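Robots and Everyday Work
Week 7 handout: Can a machine do the chores yet?

Welcome back, everyone, and thank you for the lovely pile of chore diaries. I read every one of them over the break with a pot of tea beside me, and I have a much better idea now of what goes on in your kitchens and sheds (some of you iron tea towels, and I admire you for it). We'll come back to the diaries in the second hour, so please bring your own copy if you kept one.

This week we leave the factory behind, more or less, and come to the question most of you wrote on your enrolment form, which is some version of "when will one of these things tidy up after my family?" I'd love to give you a date. What I can give you is a way of looking at a chore and making a decent guess at how far off it is.

Start with what machines already do well. The bottling line at Olel, which we looked at in Week 3, runs through its shift without much fuss, and it can do so thanks to a great deal of work done before a single bottle arrives. Every bottle is the same height. Every bottle turns up in the same spot, the right way up. The lighting never changes and no one's cat walks through. A dishwasher is the same idea at home, really: you do the awkward part, which is the stacking, and the machine does the part that happens inside a closed box.

Now think about clearing a table. It's hardly a chore at all for us, we do it while talking on the phone! But the things on it are all different from one another, they've been put down any old way, and each one wants a different sort of handling. A pen is stiff and narrow and rolls if you bump it. A bag of lollies has a crinkly wrapper that gives under your fingers, and a clear one is hard for a camera besides, as it catches the light and shows you what's inside it at the same time. Pinch too softly and you come up with nothing. Pinch too hard and you've got crumbs.
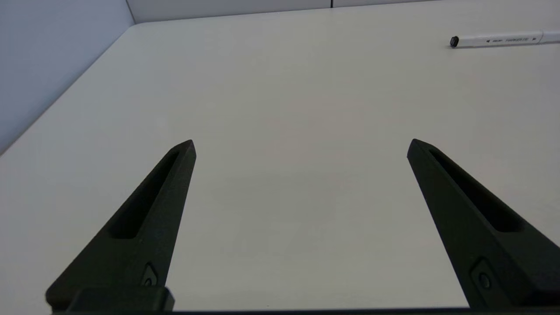
Two fingers and a white marker, in both views. 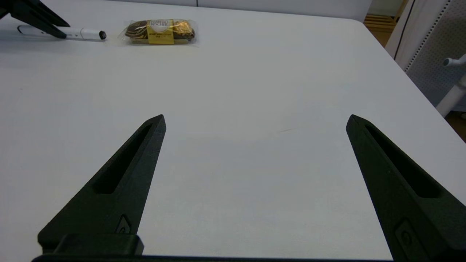 Danladi disagreed with me on this point when I gave an earlier version of these notes, and said that I was being far too gloomy, that picking up small objects is very nearly a solved problem and the real trouble is knowing where they're supposed to go. I've thought about that a good deal since, and I believe it's at least half right. Every household has its own idea of "away". The markers in my house live in a jam jar, except the good one, which is hidden. No amount of clever gripping will tell a machine that.

So let me suggest we split any chore into four parts, and we'll use these for the rest of the term:

Finding. Can it tell what's there, including the shiny, see-through and half-covered things?

Holding. Can it get a grip without dropping, crushing or knocking over the neighbours?

Placing. Does it know where the thing belongs, and can it get it in there?

Recovering. When something goes wrong, does it notice, and does it have another go or simply carry on with an empty hand?

The last one is where I'd ask you to be toughest. In the Tillthorpe exercise on your blue sheet, the machine makes 800 attempts at putting single items into a tray, and 59 of them fail. That sounds rather good, and in some ways it is. But look at the second column: in 39 of those failures the machine went on as though the item were in the tray. Have a think about which you'd mind more in your own home, a helper that misses now and then and tries again, or one that misses less often and never knows it.

A word on videos, as several of you have sent me links (please keep them coming). When you watch one, look for whether it's been sped up, whether there's a cut just before the hard bit, and whether a person might be steering from out of view. None of these makes a video dishonest. A person steering tells you the arm and fingers are capable of the job, which is worth knowing, but it doesn't tell you the machine could manage by itself.

For next week

Read the Skallus chapter, up to the part on folding. You can skip the maths if it's not your thing, as the drawings carry most of it.

Pick one chore from your diary and write half a page on it using the four parts. Small is better. "Cleaning the kitchen" will defeat you; "putting the lids back on the containers" will give you plenty.

Bring something from a drawer at home that you think would be a nuisance to pick up with two stiff fingers. We'll be trying them all with the kitchen tongs, and there will be biscuits at the break as usual.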